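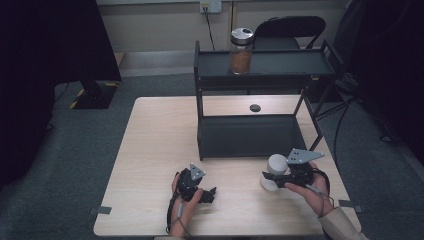 How much weight can a two-tier countertop rack hold?
The Cestum two-tier rack is rated for 16 pounds on the upper shelf when the load is spread across the tray. The lower level has no rating of its own, as anything you put there stands on your counter or table.

Cestum Two-Tier Countertop Rack, Black
Item 600
In stock — ships from our Trurnent warehouse

Overview

The Cestum is a small metal rack for the things that pile up on a kitchen counter: coffee, sugar, spices, tea, salt, the jar of rice that never made it back to the cupboard. It has a black frame and a dark gray upper tray with raised edges. The lower level is open, so you can slide jars and canisters in under the tray and still wipe the surface beneath them.

It stands on its own. There is nothing to drill and nothing to hang. You can use it on a counter, a side table, a desk or inside a deep cabinet, as long as the surface is flat and level.

What goes on top

The upper tray suits jars and bottles with flat bottoms. A glass jar with a metal lid stands well on it, and the raised edge keeps a jar from being pushed off the side when you reach for the one behind it. Put the heaviest jars over the posts and the lighter ones toward the middle. If you keep oil on the tray, set a folded paper towel under the bottle. The tray has no drain holes, so a drip stays on the tray until you wipe it up.

We do not recommend stacking jars on the upper tray. The raised edge is low and will hold the bottom jar only.

What goes underneath

The lower level is framed by thin black bars, with a dark gray panel along the front edge. Cups, small canisters and short tins fit here. Because there is no floor to this level, short items sit directly on your counter and need to be lifted over the front panel to come out. Most people get used to this quickly, but if you want to slide things straight out toward you, look at our open-front rack instead (item 7).

The open bottom has one other use. If your table or desk has a cable hole in it, you can stand the rack over the hole and still reach it. Several customers run a charger or a lamp cord up this way. Keep cords away from the jars and out from under the feet of the rack, where they will make it rock.

Materials and finish

The frame is steel with a black powder coat. The tray is steel with a dark gray powder coat, slightly rougher to the touch than the frame so that glass does not slide as easily. The coating is applied after the frame is welded, and the welds are covered.

Small differences in shade between the tray and the frame are part of the design. If you order two racks at different times, the grays may not match exactly. Order them together if this matters to you.

Each foot has a clear pad already attached. Check the pads when you unpack the rack and press down any that have lifted in shipping. Bare metal feet can scratch a light wood table, and the scratches show.

What's in the box

Frame, one piece
Upper tray
Four screws
Hex key
Four spare foot pads
Instruction sheet

Assembly

Stand the frame on a towel or a piece of cardboard. Lay the tray on the top bars with the raised edges facing up. Start all four screws by hand, then tighten them with the hex key a little at a time, going from corner to corner. Do not tighten one corner fully before the others are started or the last hole will not line up.

When the tray is on, set the rack where you plan to use it and press on each corner. If it rocks, loosen the screws a half turn, press down on the tray, and tighten again. If it still rocks, try it on another surface before you write to us. Most of the racks we get back for rocking sit flat on our test table.

Care

Wipe with a damp cloth and dry. Dish soap is fine. Do not use steel wool, scouring powder or oven cleaner, all of which dull the coating and can take it off at the corners. The rack is not dishwasher safe.

Ground coffee and spices work their way into the corners of the tray. A dry pastry brush gets them out faster than a cloth does. Brush first and wipe second — wet coffee grounds smear.

Salt should be wiped up the same day. Left in a damp kitchen, it will find any chip in the coating and start rust there. For small chips, use a black metal touch-up pen from a hardware store and let it dry overnight before you put anything back.

Do not use the rack over or beside a burner, in an oven, or as a stand for hot pans.

Color and sizes

Black frame with dark gray tray (this item)
White frame with white tray — back in May
Black frame, wide version — see Cestum Wide

The wide version has the same depth and height but a longer tray with a center support. Its tray is not sold separately and will not fit this frame.

Goes with

Chiba jar set. Clear glass jars with silver metal lids, sold in pairs. The lids screw on and come off for washing. Jars are dishwasher safe; lids are hand wash only.

Gokus canister. A plain white canister for tea bags or sugar, short enough for the lower level of the rack.

Jars, canisters, food and other items are not included with the rack.

Shipping and returns

Orders placed before noon go out the same day. The rack ships in a flat carton with the tray packed under the frame, so lift the whole contents out together and check for the screw bag taped inside the lid before you throw the box away.

You have 30 days to return an unused rack. A rack that has been assembled can be returned too, but please take the tray off and send back all four screws and the hex key. Racks with food residue or coating damage from cleaners are not accepted.

Missing parts are sent free of charge. Write to us with your order number and the name of the part. Replacement trays are listed under spare parts as item 3000, and foot pads are sold in bags of 16.

Related items
Cestum Wide, black
Open-front rack, black
Chiba jar set
Gokus canister, white
Replacement foot pads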